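Bin-picking kit review, notebook entry 4
Oct 16, 2018
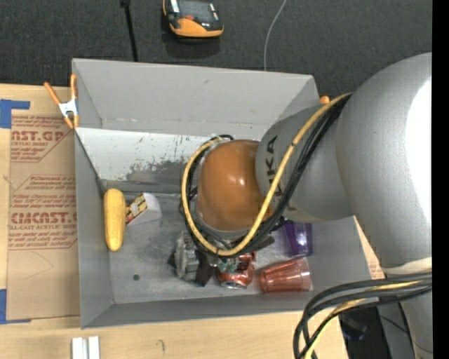

Gripper down in the grey bin with the mixed items: can, red and purple cups, carton, corn.

Right, so the Zisa kit has been on the bench long enough for me to have opinions, and I want them written down before the Leten one arrives and I start muddling the two.

Quick recap for anyone picking this book up cold. Zisa is the picking package Van Hecke sell as an add-on: software, a licence dongle, a calibration plate and a day of phone support (we've used half of it, mostly on the dongle). You bring your own arm, your own gripper and your own bin. They want an answer from us by March on whether Truvham takes it for the returns line, and the trial licence stops at 1333 picks, a number I'd love to hear the story behind.

Setup was better than I feared! The calibration routine is lovely. You jog to a handful of poses, it thinks for a bit, and it gives you an error figure in plain words instead of a matrix. The bin wizard is less lovely. It assumes straight walls all the way down, and ours has that sloping panel inside, so the first model it built was too generous near the bottom and the planner was happy to send the fingers where there's metal and paint. I put the slope in by hand as a separate obstacle. Took me most of a morning because the units box was in inches and I hadn't noticed (my fault, it does say so, in very small letters).

Clamps are on the top edge of the bin and they stay on. If you take them off to clean, put them back in the same spots and rerun the bin check, please. I've also told the software they exist, as two little keep-out boxes.

Things I like so far:
Speed slider works mid-run without stopping the program.
The log is a text file. You can read it! With your eyes!
Grasp scores are shown before the arm commits, so you can sit there and disagree with it.

Things I don't:
See-through cups. The manual has one paragraph on transparent objects and it amounts to "improve your lighting". I've asked support for more than that.
Cable handling. The planner knows nothing about the hoses and cables on the arm, and with the wrist turned right over a loop can hang well down towards the bin. I've limited the last joint for now, which costs us some of the approach angles along the walls.
Anything leaning against a wall gets a low score, even when there's plainly a decent grip on it. The corn is the one to watch.
It won't save a half-finished job. Close the window and you start again.

Settings as of tonight: gripper force 3 on their scale, image exposure 600, timeout 1000 ms. Don't touch the exposure, I've only just got it where I want it.

To do: ask Van Hecke if the licence count includes dry runs (I have a horrible feeling it does). Trim the acrylic sheet for the side guard, and leave the brown paper on until it's cut. Print the Leten spec sheet and stick it in here. Find out who has the long hex key.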